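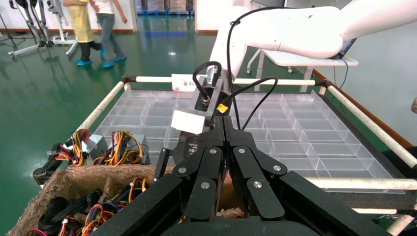 Lovetti: Frequently Asked Questions

Who is Lovetti?
Lovetti is the channel name of Inmaculada Iglesias, a streamer and video maker from Findholm. She is known for her calm comments during racing games and for long evenings with football manager games.

Is Lovetti her real family name?
No. It was the name of her first team in a career game, and she kept it when she opened the channel.

How old was she when she started?
She was 17 and still in school. Her first live stream had two viewers, and one of them was her cousin.

Does she speak Moldovan?
Many fans ask this. Moldovan is the nickname of her moderator, Nkrumah Amoah, and it has nothing to do with a language. She streams in English and sometimes in Spanish.

Where does she live now?
She moved to Stivusstead in September. She does not share her address, and we kindly ask fans not to search for it.

What is her longest series?
The career with the small club, which has 127 episodes. The old episodes are in the playlist with the same name.

When is she live?
Usually from 7 p.m. If there is a change, it is written in the channel news in the afternoon.

What does 3053 mean in the chat?
It is her best score in a quiz stream. Fans write it when she gives a wrong answer.

Can I send a gift?
At the moment she does not receive packages. Letters by email are welcome, but the answer can take some weeks.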